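Bilto wall paint, matte, pale grey-green

I painted the wall behind my work table with this in December and have been using the table most days, so this is a review after a fair amount of wear. One can did two coats with a little left over.

Going on, it was easy. It has very little smell, it covered the old cream color by the second coat, and I could recoat after 3 hours. The color changes a lot with the light, greener on one side of the wall and closer to blue-grey in the middle. I like that – my sister doesn't.

The finish is where I take points off. It marks easily. Anything that rubs along the wall above the black tabletop leaves a grey smudge, and a damp sponge only fades it. There are small white chips too, mostly on the left below the sockets. I did sand first, but I skipped primer, so some of that may be on me.

For a bedroom I would buy it again. For a wall behind a table I'd pay the extra for the Carkthorpe satin, which has held up well in my hallway. 3 stars out of 5. I still have to touch up the chips with what is left in the can.
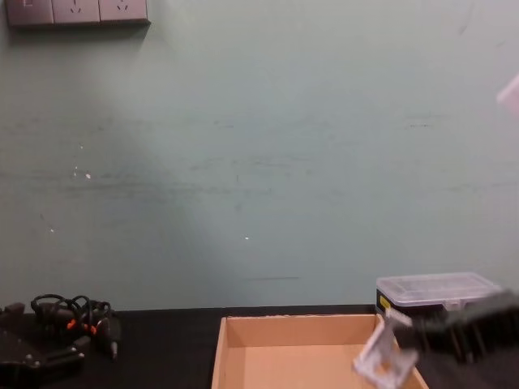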